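Hatby Hand Gripper, self-build kit

I put the first Hatby together on a bench at the Sillow workshop, and I've been tweaking it ever since! It's a two-finger gripper you hold and squeeze, handy if you're building an arm at home and want to try out grips before you wire anything up.

The kit has both fingers, a pair of pads, the handle and all the screws. Weight is 435 g built up, and it takes me 30 minutes with a small screwdriver (a first go will be slower, so put the kettle on).

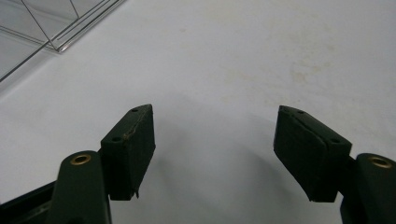

Pads are the bit everyone asks me about. They do wear, mostly along the ridge, so I sell spares in packs of 3. Swap them when the edges start to go ragged – you can leave it longer for light stuff, but small parts will begin to slip.

It fits the Trerden wrist plate straight off. For the older Virág mount you'll need the adaptor, so tick the box when you order and I'll pop one in.

I post on Wednesday mornings. If a screw's missing or a hole is too tight, drop me a line and I'll sort it.

Options: full kit / fingers only / spare pads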